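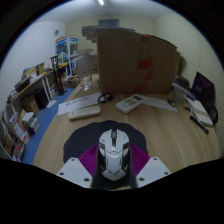 Fig. 4.1 White and black mouse with a faceted shell.

Chapter 4
Load order, and why your mod isn't showing up

By the end of the last chapter you had a working mod folder and one replaced texture. Good. Now we add a second mod and things break, so best to get the rules straight first.

Most of this chapter uses Treltedeo, the small kart racer from Chapter 1. Free, runs on anything, keeps its files out in the open. If you're on the Paju build instead the menus are in a different order but the folders are the same.

What you need before starting:
a clean copy of the game, unmodded
the Tusari loader, version 2
your texture mod from Chapter 3
the practice pack (200 small files, nothing in it bigger than a menu icon)

Make the clean copy now. Not later. Name it something dull like CLEAN and don't open it.

4.1 What the loader does

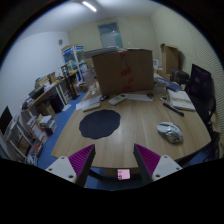

Text: Hằng Trương
Exercises: Arben Ivanov
July 2018

The game looks for a file, say kart_body_03. The loader gets there first and checks each mod folder for a file of the same name. Finds one, hands it over. Finds none, the game gets its own file as usual. That is the whole trick, and everything else in this chapter comes out of it.

So what if two mods both have kart_body_03? One wins. With Tusari it's the one lowest in the list. Other loaders go the other way round, top wins, and forum posts hardly ever say which loader they mean. Check before you follow advice.

Key terms
Load order - the order in which mod folders are read.
Conflict - two mods supplying the same file.
Override - the file that wins.
Slot - a numbered space the game keeps for a costume, kart or track.

4.2 Slots are not files

This one catches people out. Treltedeo has 96 kart slots. You can put 800 kart files in your folder if you like, the game will still only ask for 96 of them. The rest sit there. No error, no warning, they just never load.

Worse is a slot with half its files. A kart needs a body, a wheel set and a menu icon. Leave out the icon and the menu may draw the whole row blank, even karts you never touched. Looks like the mod has wiped everything. It hasn't - the originals are still there, the menu has given up on drawing them. Put the icon in, restart, look again.

Restart means close the game fully. Going back to the title screen doesnt clear the list.

4.3 Reading the log
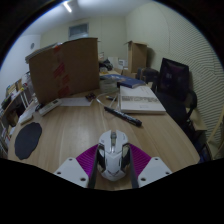

Fig. 4.2 The mouse over a light wooden desk.

Every time the loader runs it writes log.txt into its own folder. Open it in any text editor. Long, ugly, mostly ignorable. Search for these words, in this order:

MISSING - a file was asked for and not found
DOUBLE - two mods supply it, winner named at the end of the line
SKIPPED - the name is wrong, usually a capital letter or a stray space

Fix MISSING first. A lot of the SKIPPED lines turn out to be the same fault seen twice, the misspelt file and teh gap it left. DOUBLE lines are often fine. Only worry if the wrong mod is named.

Try it: move your texture mod above the practice pack, run the game, close it, read the log. Then swap them over and do it again. Write down which lines changed. You'll want the list for 4.4, where we build the Flirkbridge track and have to keep three mods happy at once.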